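What I Learned Reading 300 Letters Home

My project for the migration history seminar started with a shoebox, which I know is how every one of these reports starts. The shoebox belonged to Arvo Ruotsalainen, who let me scan the letters his family sent back and forth after half of them left Finland for the mill town of Feltness. There were 300 letters in all and I read every one (okay, my dictionary read a lot of them).

I went in expecting big feelings about America. What I got was prices! Flour, boots, train fare, the cost of a room with a stove. One brother, Tapio Pitkänen's grandfather, wrote three pages on rent before mentioning he'd gotten married. 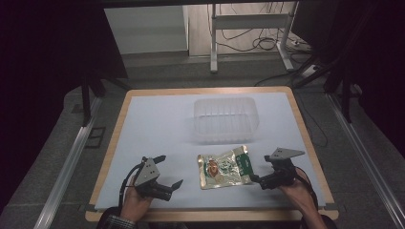
So I changed my question. I dropped "how did they feel about leaving" and went with "who were they asking for help?" I made a spreadsheet and tagged each name by how the writer knew the person – family, church, work or boarding house. By April I had 3,239 mentions tagged, and boarding houses came up way more than I'd guessed. The Wilczyńska house on the mill side of town shows up in 30 letters all by itself, and she wasn't even Finnish. People from Poland and Finland were sharing her kitchen table and passing along job tips in terrible English.

My textbook treats each group as its own little island, and I don't think that works for Feltness. I'd want church records before I said it too loudly, though. Letters only get saved if somebody likes you.

Next term I'm hoping to map the addresses.

3 comments

Rarnen: My great-aunt boarded in Feltness! Did you find any letters written by women?

Vorker: Loved the bit about the rent. Would you share the spreadsheet?

millside_reader: Try the city directories for your map, they list boarders by name.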